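Sending a mixed parcel by courier – one box or two?
Posting and Delivery board

Gruruvier
I need to send a few things to my sister's new place up north and I want to do it in one go if I can. Most of it is light: some bits from the garden for her kids' nature table, a small gadget she left at mine at Christmas, and a few other odds and ends. The heaviest item is a jar of chutney. On the kitchen scales it all comes to 1145 grams with the jar and without any packing.

My question is whether to put it all in one box or split it. One box is cheaper, but I had a jar break in a parcel a while back and it ruined everything else in there. The courier's site doesn't say much beyond "pack items securely".

Wanton
One box is fine at that weight. Put the jar in a freezer bag, tie it, then put it in a second freezer bag. If it goes, the mess stays in the bag. I sell jam at a market and post a fair bit of it. I've had 2 breakages in 9 years and neither leaked into the rest of the parcel.

hedgerow_mo
I'd split it. Glass goes in its own box with padding on all six sides, and everything else goes in a padded envelope. Over a kilo you are probably into the next price band anyway once you add the box and paper, so check what two smaller parcels cost before you decide. With the firm I use, two under a kilo came out only a bit dearer than one over it.

Gruruvier
That's useful, I hadn't thought about the price bands. I'll look it up tonight. If I split it I could send the chutney by itself and it wouldn't matter so much if it was slow.

Aidoo
Whatever you do, don't reuse a box that has gone soft. People say any old box will do but the corners are what take the knocks, and once they have been crushed they don't get their strength back. Press the sides in with your thumb. If they stay in, put it in the recycling.

Wanton
I disagree with that a bit. I reuse boxes all the time. A shoe box inside a bigger box is stronger than most new single-wall ones, even if the outer one has seen better days.

Aidoo
A box inside a box is a different matter. I meant one old box by itself with a strip of tape over the top.

hedgerow_mo
Also go easy on coloured boxes. The shiny printed ones don't always hold tape well, it peels off in the cold. Wrap it in brown paper or run the tape right round so it sticks to itself.

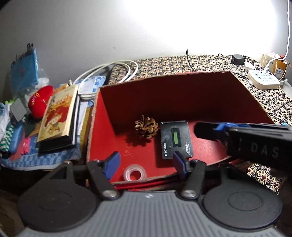 Do you need to take the batteries out of a small gadget before posting it?

It depends on the type of battery and on who is carrying it, so look at the firm's list of restricted items first. Where ordinary batteries come out easily, I take them out, tape over the ends and keep them for my own drawer. Built-in rechargeable ones have their own rules and some firms won't take them at all.

Gruruvier
I'll have a look at the list before I book anything.

Zasix
Pine cones and the like want a paper bag. In plastic they sweat, and if they are at all damp you get mould by the time they arrive. I dry mine on a tray in the airing cupboard for a couple of days first. Anything with loose bits should be bagged anyway or it gets into everything else.

Aidoo
Low oven works as well, quicker than the cupboard. Keep an eye on them though.

Zasix
I wouldn't. Resin drips and the tray is a pain to clean. The cupboard is slower but it costs nothing.

Gruruvier
No airing cupboard here, so they can go on the windowsill.

I've now priced it up. One parcel is cheaper, but hedgerow_mo was right that the gap is small. I'm going to send two: the chutney in a shoe box inside another box, double bagged, and the rest in a smaller one with newspaper. The drop-off shop takes parcels until 6pm so I can do it after work.

Wanton
Sounds fine. Put her address on a slip inside each one too, in case the label comes off.

hedgerow_mo
And write your own address on the back. Mine came home in May after three weeks in a depot, and that was the only reason it did.

Gruruvier
Will do both. Thanks all. Does anyone know if the shop will print the labels, or do I have to bring them with me?

Zasix
Ours prints them from the code on your phone. Ring yours first, the printer at ours is often out of order.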